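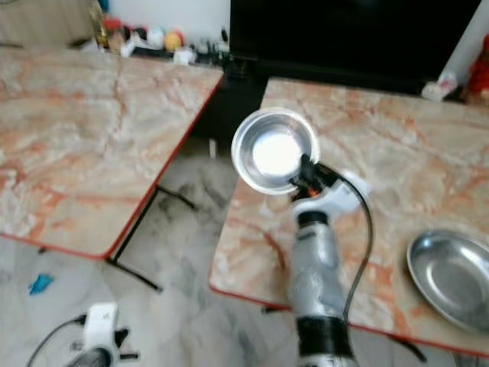
皿洗いの前で立ち止まる機械たち

家事ロボットはもうすぐ来る、という話を私は子どものころから聞いている。もうすぐ、の期間としてはなかなか長い。うちの流しにはその間もずっと皿があり、ずっと私が洗っている。

先日、知人のウズマ・アバシに誘われて、Isariという小さな開発チームの作業を半日見学した。課題は食卓の片づけである。ステンレスのボウルをつかみ、持ち上げ、所定の場所へ置く。字で書けば一行、うちの姪なら歌いながらやる。機械のほうは歌わない。黒い指がボウルの縁をはさむまでのあいだ、部屋の大人が全員、息を止めていた。私も止めた。ボウルひとつにこれほど敬意を払ったのは生まれて初めてだ。

担当のファハド・ダニアルによれば、金属の食器は厄介な相手らしい。光るからである。人間はぎらつくボウルを見ても、ああボウルだなと思うだけで済むが、カメラにとっては真ん中に白い穴のあいた何かになることがある。しかも縁は薄く、つかむ位置が少しずれれば傾く。空のボウルならまだいい。味噌汁が残っていたら、と私が聞くと、彼は「その質問は11月にしてください」と答えた。何月の話をしても味噌汁はこぼれると思うが、礼儀として手帳に書いておいた。

見学のあいだに私が感心したのは、成功した回よりも、やり直しの回だった。縁をつかみそこねると腕は少し引き、角度を変えて、また寄っていく。腹を立てない。ため息もつかない。この一点において、機械はすでに私の家事能力をはるかに超えている。

では、もう任せられるのか。私の答えは、まだ無理、である。ただし理由は、世間でよく言われる「手先が不器用だから」とは少し違う。家事の面倒は、つかむところより、決めるところにある。このコップは洗うのか、まだ飲むのか。スプーンが重なって置いてあるのは、使ったからか、これから使うからか。わが家ではこの判断をめぐって年に12回ほど、と書きかけたが、正確に12回としておこう、夫婦げんかが起きる。人間同士でも決着のつかない問題を、入居したばかりの機械に解けというのは酷だろう。

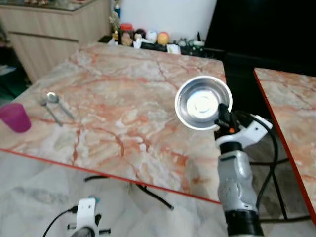 ベルント・エンゲルハルトの意見は逆だった。工場を見てみろ、と彼は言う。Proltgateの現場では、部品を箱から箱へ移す仕事を機械が1日に2,000回こなしていて、文句を言うのは人間だけだ。判断が難しいなら、判断のいらない台所にすればいい。食器は1種類、置き場所も決める。そうすれば明日にでも使える、と。

なるほど筋は通っている。通っているが、それは機械が家事をできるようになった話というより、家が工場になった話ではないか。私は欠けた湯のみと、義母がくれた用途不明の小鉢を捨てられない。ベルントの理想の台所に住めるのは、たぶんベルントと機械だけである。

もっとも、工場のほうもそう単純ではないと、ブシュラ・シャイフからは釘を刺された。箱の中身が少し変わるだけで調整がいる。その調整をするのは、いまのところ人だ。片づける仕事が、片づける機械の面倒を見る仕事に変わる。給料は上がるらしいので、うちの台所でもぜひそうしてほしいが、雇い主が私なので望みは薄い。

私は悲観しているわけではない。半日で80点の出来だったと言われれば、私の皿洗いもそのくらいだと思う。残りの20点で皿が割れるかどうかが問題で、そこを詰める作業はおそろしく地味だ。派手な宣伝映像を作る会社より、同じボウルを何度でも持ち上げさせている人たちのほうを、私は信用することにした。

帰宅すると、流しには朝の皿がそのまま待っていた。袖をまくって洗い、小鉢はまた、置き場所がわからず棚の手前に戻した。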